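Household Systems 22: Things That Plug In
Handout 4. Power strips, cords and the clear work surface
30 May 2023

Bring this handout to the bench session along with the reading from last time. If you missed the reading, the short version is that a wall outlet is one end of a circuit, the circuit has a limit, and everything you plug in anywhere along it shares that limit.

1. Why we spend a whole session on a power strip

I love this session. The power strip is the least admired thing in the house, it lives behind the couch with the dust and the lost pens, and yet it has nearly everything we care about in this course: a plug, a cord, usually a switch, a row of outlets and a housing to hold it all together. Learn to look at one properly and you'll be able to look at a lamp, a fan or a toaster the same way!

First, some words. A power strip gives you more outlets. A surge protector gives you more outlets and also has parts inside that soak up short jumps in voltage. They can look the same from the top. Turn the thing over and read the label. An extension cord gives you length and maybe one or two extra outlets, and it's meant for temporary use.

2. Adding up the load

Power is measured in watts. Watts equal volts times amps. A common household strip in the United States is rated for 15 amps at 120 volts, so the most it should ever carry is 1,800 watts (go by the label on your own strip if it gives a lower number).

Worked problem. A desk has a lamp and laptop charger drawing 70 watts together, a monitor and speakers drawing 278 watts together, and a small printer drawing 434 watts while it prints. Add them up:

70 + 278 + 434 = 782 watts
782 / 120 = 6.5 amps

Plenty of room. Now put a 1,500 watt space heater on the same strip. The total goes to 2,282 watts, or 19 amps, and we're well past the rating. Even alone, a heater belongs in the wall outlet. So do the microwave and the coffee maker.

Notice that the number of free outlets told us nothing at all. This is my favorite point in the whole unit and it always gets a good argument going.

3. Looking it over

Unplug the strip from the wall before you touch anything else. Then lay it on a clear, light-colored surface. A pale board on top of a table is perfect, as dark crumbs, bits of grit and nicks in the cord stand out against it.

Follow the cord with your fingers from the plug to the strip. Go slowly where it enters the housing, which is where it bends the most. You're feeling for flat spots, splits and stiff sections. Next the outlets: brown marks, melted edges, slots packed with lint. Then the switch, which should click firmly both ways. Last, the back, for the label and the hanging slots.

A damaged strip gets thrown out. We don't tape cords in this course.

Power strip with its cord and plug on the board, then two closer views over the pale surface, the strip in the second of them:

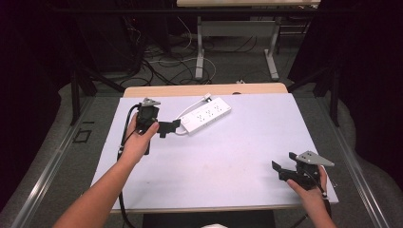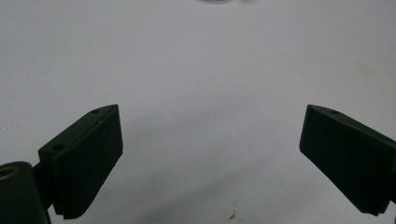
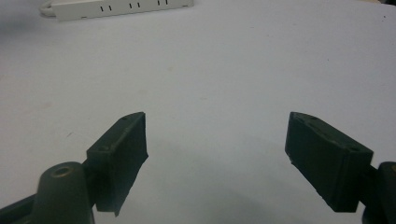
4. Coiling and putting away

Cords want to curl in the direction they've been curled before, so let them. Start at the strip end and make easy loops as wide as your hand is long, letting the plug finish on the outside. Never wrap the cord tightly around the strip. It looks tidy for a week and puts a sharp bend in exactly the place you just inspected so carefully. A soft tie over the loops is plenty.

Wipe the surface with a dry cloth when you're done and leave it bare for the next pair.

5. To do before next time

Pick one strip at home. Write down its amp rating, list everything plugged into it with the watts for each, and work out the total in watts and in amps. Some labels give only amps, in which case multiply by the volts first. Phone chargers often list input and output separately; use the input line.

If you find two strips plugged into each other, unplug one and tell us about it. Nearly every group has at least one, and I had one myself until last September.

Next handout: lamps, bulbs and what the sticker inside the shade means.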